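Plestamwood presenta Zenanberg, su nueva línea de orden para cables de taller y oficina

La empresa Plestamwood anuncia para marzo el lanzamiento de Zenanberg, una línea de tableros perforados y accesorios pensada para las personas que trabajan cada día con cables y conectores. La línea se venderá por medio del distribuidor Zudix, con un catálogo de 12 referencias.

"Recibimos muchas consultas de técnicos que pierden tiempo buscando un cable en el cajón", explica Smaranda Dobre, directora comercial de Plestamwood. "Con un tablero perforado, el cable tiene un recorrido y se puede cambiar cuando cambia el trabajo."

El desarrollo ha durado 3 años y estuvo a cargo de Yi-chun Hsu, responsable de producto. Su equipo preparó el manual de montaje, en el cual se recomienda dejar curvas amplias en los cables largos y no doblarlos junto al conector. También se aconseja marcar cada cable con una banda de color, de manera que se reconozca sin seguirlo hasta el final.
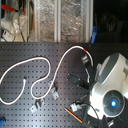
El tablero se puede usar en posición horizontal, como superficie de trabajo, o fijado en la pared. La primera serie será de 1000 unidades y los pedidos se pueden realizar desde ahora en las tiendas de Zudix.

Para las escuelas técnicas habrá condiciones especiales, que se comunicarán a petición del centro.

Contacto de prensa: Ekow Ankrah, departamento de comunicación de Plestamwood, de lunes a viernes por la mañana.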